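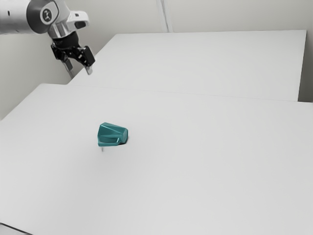

4.2 Joint lists and the arithmetic of the December vote

Coalition talks in Wiltavel are usually reported as a problem of addition. Party A has its votes, party B has its votes, and a journalist with a calculator has the next council. We began with the same calculator. Adding the ward totals of Venska and Plenitico from the previous election gives the pair a lead in 147 wards, enough to govern with room left over for quarrels.

The trouble is that voters had not been told they were being added. In the wards where the two parties had already run a joint candidate, the combined vote fell short of the sum of its parts nearly everywhere. Former Plenitico supporters were the more reluctant half of the marriage. Many stayed home, and a stubborn share went to independents whose platforms, as far as we could establish, consisted of parking.

Figure 3 plots the expected joint vote against the vote received. Points on the diagonal are wards where supporters did as the party offices assumed they would. Readers will find the diagonal rather lonely.

We then asked how much leakage the alliance could afford. Many of its notional gains rest on margins under 400 votes, and these are the first to go when transfers weaken. The old port wards hold up well – Venska was winning them alone and needed its partner mainly for the photographs. The inland wards do not.

Two cautions apply. Boundaries were redrawn between the elections, and we follow Khattak and Semaan in assigning split precincts by registered voters, a method that is crude but at least crude in the same way everywhere. Second, candidate quality is missing from the model. Both parties assured us that theirs was high.

Seat-sharing terms were still unsettled when our data were closed on 19 November 2020. Each party had by then claimed the same 3 safe wards in public, and we have left these out of the transfer estimates. Section 4.3 takes up turnout, where the assumptions get worse.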